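Section 4. Cloth Handling Practice with Paired Hand-Held Grippers

4.1 Purpose of this section

This section sets out the procedure for the cloth handling unit of the Pennington Student Robotics Course. Students should have finished Section 3 (Gripper Care and Charging) before they begin. The unit is normally completed in April, and all recordings must reach the course office by noon on the last Friday of the month.

Practice may be carried out in a classroom, a club room or at home. A bed, a sofa or a low table is an acceptable work surface, provided that the garment can be spread out and lifted without catching.

4.2 Preparing the work area

1. Read the number on the label of each gripper and enter it in the Grulik logbook. Both grippers of a pair must be entered on the same line.

2. Choose a work surface and lay a flat covering over it. A mat or a sheet of cardboard is suitable.

3. Clear a space beside the surface wide enough for the operator to lean in with both arms.

4. Wipe the two round sensor windows on each gripper with the dry cloth supplied. Do not use water or glass cleaner.

5. Set the first item of clothing on the covering.

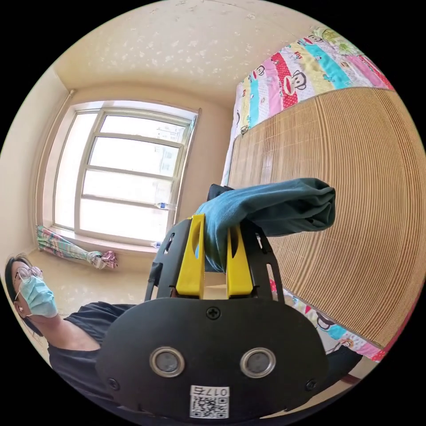
Figure 4-1. Folded cloth held between the gripper fingers, with a woven mat as the covering.

CAUTION: Keep hair, cords and loose sleeves away from the fingers. Students with long hair must tie it back before picking up a gripper.

NOTE: Strong daylight from a window is permitted. Do not move the work surface between recordings in the same set, even if the light changes.

4.3 Picking up and folding

1. Hold one gripper in each hand with the fingers open.

2. Lower the fingers onto an edge or a fold of the cloth. Close them slowly until the cloth is held.

3. Raise the cloth a short distance and pause. If it slips, lower it, release it and begin again at step 2.

4. Bring the second gripper to the opposite edge and close it.

5. Move both hands together to make the fold. Lay the cloth down before opening either gripper.

6. Say "end" clearly and press the stop button on the Norkness recording unit.

A complete set consists of 244 recordings. Students working in pairs may divide the set in any manner, but each partner must act as operator for at least one full garment of each type listed in Appendix B.

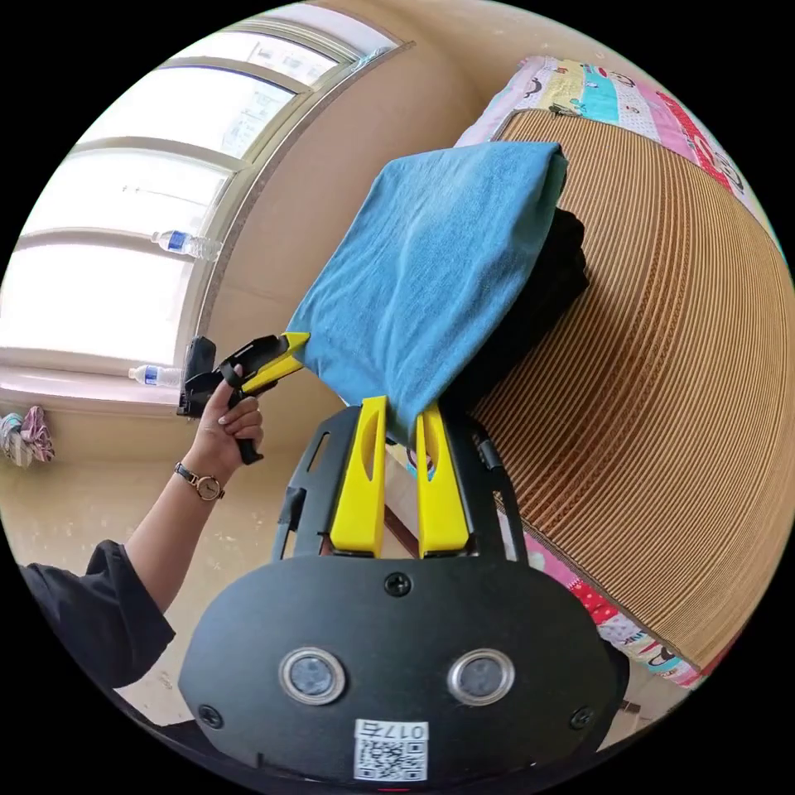
Daranee Phromma
Student Projects Coordinator, Pennington Student Robotics Course

Instructors have asked for further guidance on how the two hands should share the work, and the following points now form part of the procedure. The hand nearer the window should hold its edge still while the other hand travels. Both grippers should approach from the side where possible, so that the operator's forearm does not pass over the garment. When a second garment lies under the one being folded, take care to close the fingers on the upper layer only. A recording in which both layers are lifted is to be kept and entered in the logbook as "double."

Watches and bracelets may be worn if they fit closely. Rings with raised settings must be removed.

4.4 Heavy fabrics

1. Complete all light items before starting on denim, canvas or toweling.

2. Check the finger screws for tightness as described in Section 3.

3. Take hold of the fabric at a single layer where possible. Thick hems and crossed seams should be avoided for the first grip.

4. Rest both hands for one minute after every 4 recordings.

CAUTION: Do not squeeze the trigger past its stop to hold a thick fold. Replacement fingers (Gelton part 326) are issued only once per pair each term.

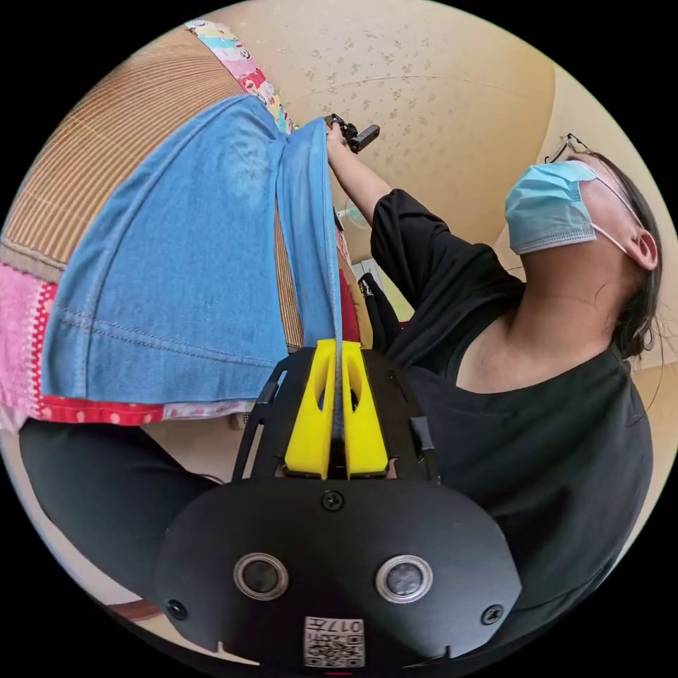
Denim accounts for most of the rejected recordings in this unit, and students should allow extra time for it. The weight of a large piece pulls on the grip, and a fold that is held in one place only will tend to swing. The operator should therefore support the fabric high up with one hand and guide it lower down with the other. In Figure 4-3 the yellow fingers hold a narrow strip of the denim, while the operator's raised hand is near the top, where the fabric is gathered. Students who find this position tiring may sit or kneel beside the work surface.

4.5 Closing the session

1. Open both grippers fully and switch them off.

2. Copy the recordings to the course drive. A full set takes up roughly 900 megabytes in the reduced format.

3. Enter the garment type, the number of drops and any "double" recordings in the logbook.

4. Return both grippers to the same case.

Damaged equipment should be reported to Manee Thepsuriya, Equipment Supervisor, before the next session. Do not attempt to repair the fingers with glue or tape.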